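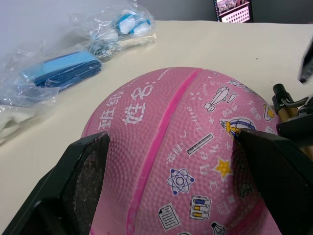
Right, a few weeks in with the Urholm two-arm kit and people keep asking me whether it's worth it, so I'm doing a thread. Get a brew, it goes on a bit.

---

Short version: I like it a lot more than I thought I would in December, when I very nearly cancelled the order (delivery was another £68 and I sulked for days).

---

Fingers first, as they're what everyone moans about. The standard ones are fine for boxes and blocks. Curved stuff, less so. I paid £334 for the Saarinen padded set and I'd do it again, even though that is a daft amount of money for a bit of grippy texture.

---

They're a faff to fit, mind. The little screws are horrible and the manual is 146 pages with the finger swap tucked away near the back, after the bit on cleaning?? Why.

---

Round things are my favourite test for any gripper. You need both fingers coming in evenly from either side, and if one gets there early the whole thing wants to scoot off across the table. The closing speed setting matters far more than force. Start slow!

---

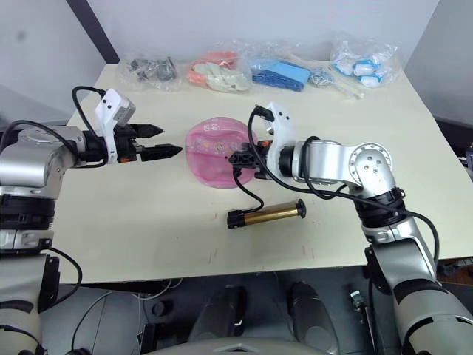

Both arms over the table, bags of bits along the back wall.

---

Things I'd change: the cables. There's a loop at the wrist and it droops, and I'm forever checking it isn't about to drag something along with it. Bukus do a clip-on guide for theirs and Urholm really should pinch the idea.

---

Wrist camera view is great for the last stretch of a grab. For everything before that I lean on the head view, because close up you lose track of where the other arm has got to. I wouldn't buy the kit with only one of them.

---

Clear plastic bags are still the hardest thing I've asked it to deal with. Crinkly, shiny, no proper edge to grab. If yours manages them reliably, please tell me your settings, I'll be so grateful.

---

Someone asked about Vorncombe's support plan. It's £700 a year and I haven't taken it. Their free replies have been friendly and slow, which I can live with for a hobby bench. For a business I'd probably cough up.

---

So yes, I'd buy it again, with the padded fingers from day one. Cable tidying is my next job, will add to this if I find anything decent.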